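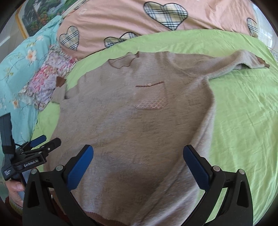 Working rules for hand-held gripper sessions: what changes this month

The revised practice notes for recording household tasks with hand-held grippers take effect on the first Saturday of December. They replace the old sheet that most of us had folded into the back of the equipment case. The old sheet was written when all the recording was done at a bench with blocks and cups. Most of the work is now done in ordinary bedrooms and kitchens, with clothes, bedding and dishes, and the sheet did not say much that helped with any of it.

Serena Tedesco wrote the new notes with comments from the Plelto and Trunora sites. The full text is in the shared folder. What follows covers the parts that change how a session is run, plus some answers to questions that came in while the draft was going around.

Starting position

Each garment task starts from a laid-out state, and the operator writes down which one before picking up the tools. There are three to choose from: flat, partly folded, and dropped. A garment counts as flat if the body is spread on the surface, even when a sleeve is bent or bunched. Several operators had been smoothing every sleeve straight before starting, which took time and left us with a set of recordings where nothing was ever out of place. Please stop doing that. A sweater spread on a bed with one sleeve out and the other folded in is a perfectly good flat start.

Dropped means let go from waist height over the work surface, and then left alone. If it lands on the floor, pick it up and drop it again.

Surface and surroundings

The work surface should contrast with the item. A gray or beige knit on a bright sheet is easy to tell apart from what is under it. A white shirt on a white sheet is not, and recordings of that kind have been sent back for relabeling more than any other. If the home has only one sheet that color, use a different garment.

Leave the rest of the room as it is. Patterned duvets, floral blankets and pictures may stay where they are, provided the person living there has agreed to it. The old sheet asked for a cleared room and a plain background. That rule is gone. What still has to be removed is anything carrying a name, an address or a face: mail, medicine labels, school papers, family photographs, and phone or computer screens that are switched on. Check the walls as well as the tables. A painting of a garden can stay up. A wedding portrait comes down or gets turned around, and it goes back exactly where it was when you leave.

Daylight from a window is allowed. If the sun falls straight on the item, draw the curtain or wait. Do not add a lamp in the middle of a task. Changing the light partway through means the recording has to be split in two, and the people who do the splitting have asked, more than once, that we avoid it.

The tools

Before each session, check both grippers the same way:

Pads. Look at the inner face of each finger. The pad should lie flat, with no lifted corner and no lint packed along the edges. Knitwear sheds, so wipe the pads between garments with a dry cloth. Do not use hand wipes, which leave a film.

Screws. Every screw head on the fingers should be seated and snug. Use the driver in the case and stop when it stops. A cracked mount at the Plelto site was traced to someone leaning on the driver.

Cables. Any loose loop of cable has to stay clear of the fingers through the full open and close. Open and close each tool 7 times while watching the cable. If it touches a finger even once, clip it back and start the check over.

Lens. Wipe it, then look at the preview. Dark corners from a wide lens are normal and do not need a report. A smear in the middle does.

Clothing. Sleeves may be any color, but a loose cuff must be pushed up or held with a band so it does not drag over the item. Rings and bracelets come off. Long hair is tied back.

Handling the item

Squeeze only as hard as the fabric needs. With knits, take hold of the hem, the cuff or the shoulder, and avoid pinching a single layer in the middle of the body. Pockets, tags, buttons and any small metal trim are to be kept out of the grip. A metal tag caught between two pads can cut the rubber, and it can also pull a thread that the owner of the sweater will be unhappy about.

When two tools are in use, decide before starting which one leads. The leading tool moves first and the other waits until the fabric has stopped moving. If the fingers of the two tools touch, open both, back them off, and carry on. A touch is not a reason to stop the recording. A hard knock is, and the pads and screws get checked again before the next one.

Nothing is to be picked up with bare fingers during a task. If the garment slides off the bed, end the recording and mark it "lost item." Some people had been reaching in to nudge a sleeve back, then going on as if nothing had happened. The reach spoils everything after it and is hard to spot later, so the new notes treat an unmarked reach as a failed recording.

Failed folds are kept. This was the part of the draft that drew the most comments. A fold that comes out crooked or falls open is still useful if it is labeled honestly. Finish the attempt, mark it "incomplete," and leave it in the set. Deleting on site is no longer allowed for any reason except privacy. If a face, a name or another person's voice gets in, mark it "privacy" and tell your site lead the same day.

Length of sessions

The tools are not heavy at first. They are after an hour. The limit is now 100 recordings per operator per day, with a break of at least ten minutes in every hour. The old limit was higher and people met it, but the recordings near the end showed short, jerky movements and a lot of dropped corners. Anyone who feels numbness or pain in the wrist or thumb stops for the day and reports it. Being paid for the full session does not depend on reaching the limit. Ornella Sorrentino has confirmed this with the pay office, and it applies to short-term operators too.

In other people's homes

Two forms are needed now, where there used to be one. The first gives permission to record in the rooms named on it. The second lists the items that may be handled. An item that is not on the list stays untouched, including things lying on the bed next to the work area. If you need a cloth or blanket moved out of the way, ask, and let the person who lives there move it.

Consent can be withdrawn during the session or for 7 days after it. If it is withdrawn, write down the time and send it in. You do not need to ask for a reason, and please don't.

Shoes off if asked. Cases go on the floor, never on bedding.

Questions that came in

Does the contrast rule apply to patterned sheets? Yes, but go by eye. If you can follow the edge of the garment all the way around in the preview, the sheet is fine.

Can we reuse the same sweater? Up to 600 recordings across all sites, after which it is retired from the set. The Bianchini site keeps the running tally. Write the garment number on the log, even when you are sure everyone knows which one it is.

Do older recordings have to be redone? No. The Zoslow set was made under the old sheet and will be kept as a separate group with its own label. The first 1000 recordings under the new notes will be reviewed by hand, and the notes may be changed again after that.

What about left-handed operators? Either hand may lead. Put it on the log, and keep it the same for the whole session.

Printed copies go out with the next pad order. Please take the old sheet out of the case when the new one arrives -- two sites were still working from different versions last time. Corrections and objections go to Serena Tedesco, in writing if you can, with the number of the rule you mean.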